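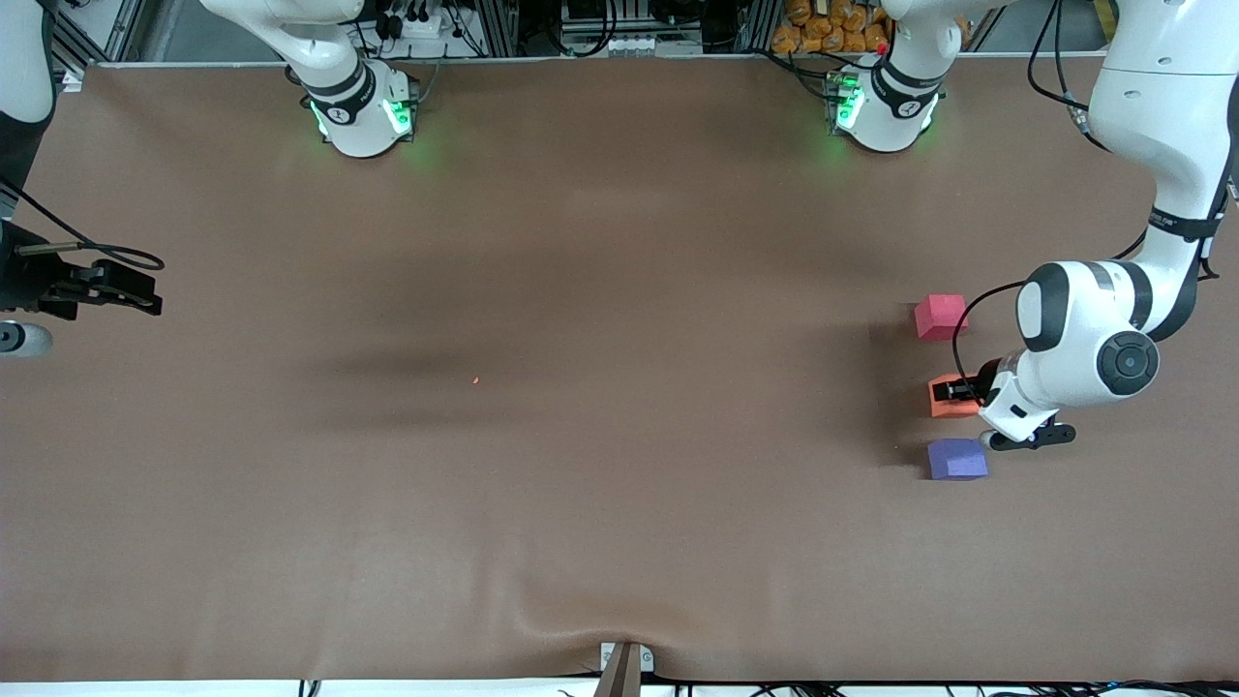 Kerstin Strobel

28 Feb 2026

I spent most of this week rewriting the bench rules for our two-armed table at Furkivbridge. The old sheet had 37 points on it and people had stopped reading it. Yurii Moroz and I got it down to 13, on one side of paper, and I'm putting the main ones up here as a couple of readers asked after my November post.

The first rule is about the covering. It gets clamped at the front edge before anyone switches the arms on, and if it creases near the clamp that's fine, but it must lie flat wherever blocks are going to be placed. A foam cube on a fold leans, and then you're testing the fold.

Cubes next. We use soft foam ones for all new work and keep to three per run, each a different colour. Write the colours in the log in the order they start, from the back of the table to the front. "Pink, orange, purple" is enough. Please don't write "the left one", as it depends which side you're standing on.

One arm works and the other waits. The waiting arm stays out on its own side with its fingers well away from the cubes. Yurii wanted a fixed gap of 200 mm between the two grippers at all times. I thought that was too strict for handover tasks, so we've written it in for single-arm runs only and will look at it again.

Cables get their own rule now. Check the loops on both arms before each session, by hand, with the power off. A loop needs enough slack for the wrist to turn fully and no more. Cables along the front edge stay below the covering, never on it.

Clear the table of bits between runs. Foam sheds, and a crumb you can hardly see will end up under a cube sooner or later.

Nobody reaches in while the arms are live, whatever colour the lights are. We argued over this one. At Bokico, where I worked before, green meant you could go ahead, and I've had to unlearn that. Here the lights tell you about the arm and the stop button is the only thing that makes it safe to put your hand in.

The sheet is taped up by the door. Changes go to Yurii, in writing.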